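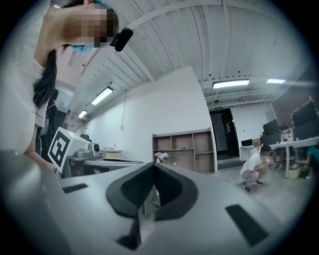 A white short-sleeved shirt, worn indoors.

By the time the ferry to Testhorpe had been put off a second time, Eluned Landeg had told the woman beside her nearly everything about the quilt. It was for her niece Min, who was getting married in December and who had asked for something blue, and Eluned (who had never in her life made a blue thing that came out right) had said yes before she'd put the phone down.

"How far along are you?" asked the woman, whose name was Nerys Vaughan and who had a thermos she kept offering.

"Two hundred squares, and I need 500," said Eluned. "And I don't care for the first ones anymore."

Nerys asked to see, so out they came, all over the bench, and a little boy from Willby stopped to look and was given a biscuit. Some were the blue of school uniforms and some were hardly blue at all. Nerys picked one up, a washed-out thing cut from an old pillowcase, and held it for a good while.

"My mother had curtains like this," she said. "In the kitchen, over the sink — she'd never let us touch them."

"Well, keep it, then."

"You need it!"

"I need 300 more, dear. One won't sink me."

Nerys folded it into her glove. Then the horn went, and they both had to scramble for the bags, and the thermos very nearly got left behind.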